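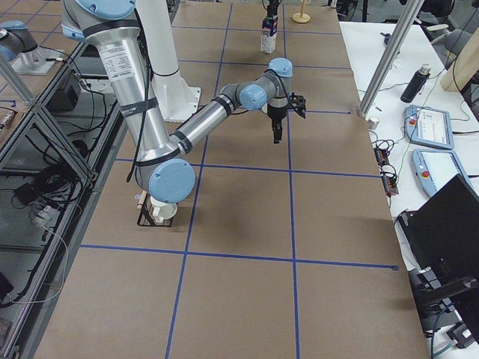
Claseslow grasp planner, four months of use

We installed Claseslow in our lab at Umholm in February, to test the retry method from the Bridamside paper. The idea is simple: after a failed grasp, the arm changes only the angle of approach and tries again.

Over 377 trials we got 83 per cent success, a little under what the paper reports. Cups and cartons were easy. Thin objects were not — the planner often favours the wrong side.

Set-up took 30 minutes. The manual is poor on colour calibration, so keep the older Visser guide open.

Four stars from me.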